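Gistora Shared Workshop
Equipment Review Meeting
Minutes, October 4, 2018

Present: members of the equipment group, the purchasing officer, a representative of the supplier (Lamptey) for items 1 to 4.
Apologies: received from the education lead.

1. Minutes of the July meeting
Agreed as a correct record. The outstanding action on bench insurance is carried forward.

2. Hodetti two-arm kit, trial so far
The group has now had the kit for 23 working days of the loan. It was reported that setting up took most of the first two days. The printed guide covers a single-arm bench only and the two-arm pages had to be requested from the supplier. The representative said a revised guide was being prepared and would be sent without charge.

Stationery sorting was agreed in July as the main trial task, as it needs nothing that cannot be bought locally. Markers and highlighters are laid out on the bench and have to end up in the coloured bins. The task sheet allows them to be put down at any angle and touching one another.
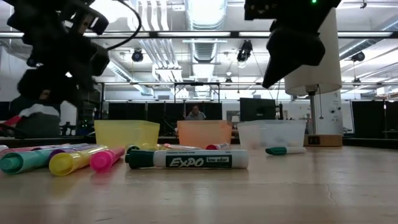

Members who had run sessions felt that the thicker pens were handled well and that the thin ones were the weak point, particularly where two lay side by side. It was asked whether narrower finger tips could be had. The representative said they could, as a set of 6, but that they are not part of the base price. One member asked that this be noted, as the July quotation read as though all tips were included.

The clear bin was discussed. One operator had found its rim hard to pick out on the monitor and preferred the yellow and orange ones. No change to be made before the end of the trial, so that the results can be compared.

3. Software
The control software is supplied under the Mindetti plan, renewed yearly. The base plan allows 34 saved routines. The group thought this enough for one bench but tight if evening classes also use the kit. Routines can be exported, but only one at a time. The representative will ask about a bulk export.

The purchasing officer asked what happens to saved routines if the plan lapses. They stay readable for 27 days and are then locked. The group did not like this and asked for the terms in writing.

4. Service and spares
Call-out is by next working day within the county. Cables and finger tips are held in stock, motors are ordered in. The representative left the meeting after this item.

5. Discussion
There was general support for keeping the kit. Two members would sooner wait for the revised guide before anything is signed. It was agreed to ask for the loan to be extended and to put off the decision to the next meeting.

6. Actions
Purchasing officer: request loan extension, written plan terms and a corrected quotation with the tips shown separately.
Bench operators: keep to the present task sheet and log dropped pens by type.
Secretary: chase bench insurance.

7. Any other business
The key to the store cupboard is to go back on its hook after evening sessions.

Next meeting: date to be circulated.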